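How to Book and Use a Shared Practice Room

2025-07-03
By Kosmas Tzavaras

This guide sets out the procedure for reserving a practice room at the Trekovach Community Music Centre. It applies to individual members, small ensembles and teachers who hold a current teaching card. It replaces the guidance issued in May, which should no longer be used.

Before you book

You will need a membership number and a telephone number at which you can be reached on the day. Membership numbers have four digits, such as 3278, and are printed on the back of the card. Members who joined through the Jotari branch should add the letter J in front of the number. Without it the booking desk cannot match the account and the request will be returned.

Decide which room you require. The Begović Room holds an upright piano and has space for a quartet. The Brollel Room is larger, with a padded floor at one end for warm-up and stretching, and is suited to singers and movement classes. The two small rooms on the upper floor are for single players. Drums and amplified instruments are permitted in the Brollel Room only.

Making the booking

1. Complete the request form at the front desk or on the members' page. Enter the room, the date, the start time and the length of the session.

2. State the number of people attending. A booking made for one person may not be used by a group.

3. List any equipment you wish to borrow. Music stands and piano stools are already in each room. Keyboards, metronomes and extension leads must be requested.

4. Wait for confirmation. Requests received before noon are answered the same day. A request that has not been confirmed is not a booking, even if the room appears free on the calendar.

Sessions may last from one to three hours. Members may hold two confirmed bookings at any time. Teachers may hold six, provided that at least four are for lessons with registered pupils.

On the day

Collect the key from the front desk and sign the register. Keys are released ten minutes before the start time. If a key has not been collected twenty minutes after the start time, the room will be offered to members on the waiting list.

Outdoor shoes should be removed before stepping on the padded floor. Food is not allowed in any room. Water may be brought in closed bottles and should be kept away from the piano.

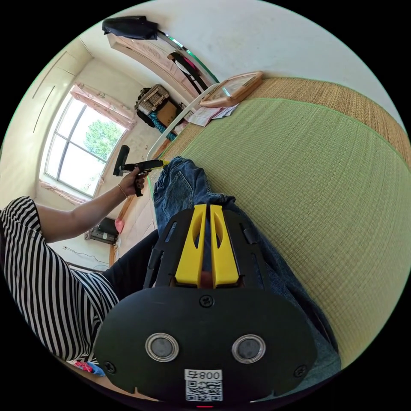

At the end of the session, return stands and stools to the wall, close the piano lid and switch off the heater. Borrowed items go back to the front desk with the key - they should not be left in the room for the next user. Please report damage at once, including faults you found on arrival.

Changes and cancellations

Bookings may be changed or cancelled without charge up to the end of the previous day. Later cancellations count as a used session. Three missed sessions within one term will lead to a pause in booking rights, and the member will be informed in writing. Appeals should be addressed to Krum Nikolovski, Rooms Officer, and should give the date and room concerned.

Comments

Cellist_146: Can we still book by phone? The form on the members' page will not take my J number.

Krum Nikolovski: Telephone bookings are accepted on weekday mornings. Please enter the J without a space after it.

Marrow: The heater in the upstairs room nearest the stairs clicks all the way through a slow movement. Reported it twice.

altoflute: Two bookings at a time is tight in exam season. Could it go up to three?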